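Buffered splitter into two amps, hum only with both connected

nabil_awwad
Running a Grevel two-output splitter into a pair of combos. Each amp is quiet alone. With both connected I get a steady low hum that doesn't change with guitar volume. Same power strip for everything. Pedal supply is an isolated Wastach.

ohmward
Ground loop. The two output jacks share a ground, so the cable shields and the two mains grounds make a closed path. Output B needs an isolation transformer.

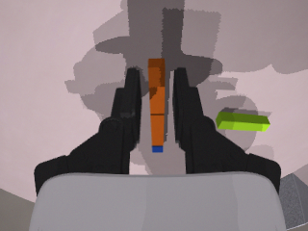

Don't lift the mains ground on either amp. People still suggest it and it is not safe.

vy.bach
Check the cables first. I had the same symptom and it was a broken shield on the B side. A meter takes two minutes.

nabil_awwad
Metered both, good end to end. Hum stays with the guitar unplugged and the splitter bypassed.
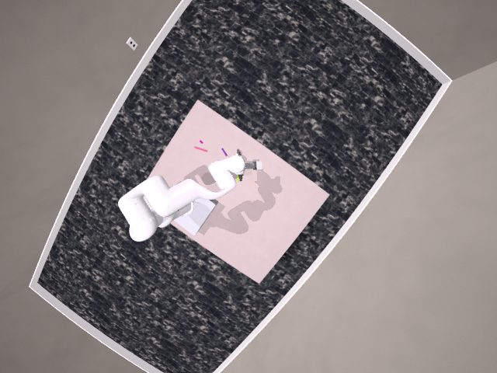 Table with three thin colored sticks, seen from above

ohmward
Then it's the loop. The Obeidat box has a transformer on B and a polarity switch. You'll want the switch if one amp has an extra inverting stage.

tin_ear_33
Disagree on the transformer. A cheap one rolls off the lows and saturates if you hit it with a boost. I'd try 9 ohms or so in series with the B shield, inside the splitter. Costs nothing.

ohmward
A resistor reduces loop current. It doesn't break the loop. Fine if the hum is marginal, and his doesn't sound marginal. 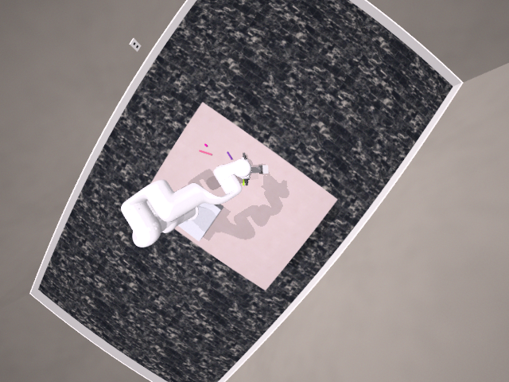 As for saturation, that depends on the core and the level. A guitar signal through a decent 1:1 part is well inside its range. Put the boost after the transformer if it bothers you.

vy.bach
Source impedance matters too. Drive it from the buffer and the lows hold up. From passive pickups it will sound dull.

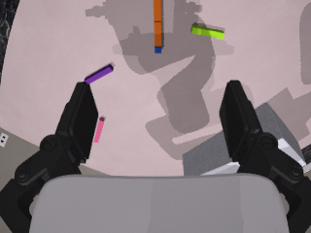 Girner, December

nabil_awwad
Update. Tried the resistor first – hum dropped but was still audible between songs. Fitted a transformer on B and it's gone. Amps were out of phase as well, so I swapped the secondary leads.

tin_ear_33
Fair enough. Which transformer, and did you leave the jack isolated from the case?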